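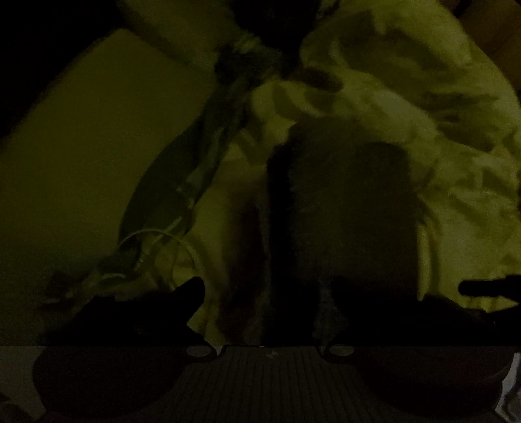

Grasa hand-held gripper kit: worth it for cloth in low light?

Posted by mwanaisha_chege, Monday, 7:42 pm

Hello all. I am considering to buy the Grasa kit, the hand-held version with the camera on it, for recording how people handle laundry and bedding. The seller is Briverex and the price is 714 with the carrying case. I had one on loan for two evenings.

My impressions so far. The grip is comfortable, and the trigger does not tire the hand. The view is very close, which I like for folds and wrinkles. But with only a weak lamp the color goes yellow-green, and dark things in front of the cloth lose almost all their surface. The fingers are also dark, so in the shadows I see only their outline.

My question is for those who have used it longer: can the color be corrected in the settings, or must I simply bring more light?

Mwanaisha Chege

Reply from tolva_bench

More light. I have had the kit since October and I tried every setting in the menu. You can make it brighter, but then the grain comes up and the small wrinkles disappear. I now put two cheap lamps on the shelf, one at each side, and I do not touch the menu any more.

Reply from hemline44

I don't agree with tolva_bench. If you record people's real bedrooms, you can't ask them to set up lamps. The whole point of a hand-held tool is that it goes where people are. My set has 3964 clips and a good part of them are darker than this one. They are usable. You can still read the big folds, and even the thin pale cord at the left stands out well enough.

Reply from tolva_bench

The cord, yes, it is light on dark. Now tell me what is the tall dark thing in the middle. I can see a rounded top and a soft edge and that is all. For me a clip is not usable if I can't label the object nearest to the fingers.

Reply from hemline44

Depends what you label. I label cloth.

Reply from mwanaisha_chege

Thank you both. I need to label the objects as well, so I think I am closer to tolva_bench in this matter. May I ask also about the pads? On my loan unit the left one was a little loose. Briverex told me that they send spare pads without cost, but I did not receive an answer about how long it takes.

Reply from pell_r

Mine took three weeks. The pads were fine when they came. Be careful that you order for the right model, the older pads have a different screw.

Did you compare with the Modau? It costs 101 more and the case is extra, but the camera is better in a dark room. Its grip is heavier, and my wrist did not like it after one hour. For cloth I would still choose Grasa, the fingers go under a fold more easily.

Reply from hemline44

Modau is overpriced. Spend the difference on a spare battery.

Reply from mwanaisha_chege

I did not try the Modau. One hour is too short for me, our sessions are longer than that, so the weight is a problem. I will ask Briverex if I may keep the loan unit until Friday and test it with two lamps, and again with the curtains open. If the dark objects come out better, I will buy it and report the result in this thread.

Reply from pell_r

Please write also which lamps. I have the same trouble with black socks.

Amegashie Tool Users Forum | Contact the moderators | Copyright Amegashie, all posts belong to their authors | Back to top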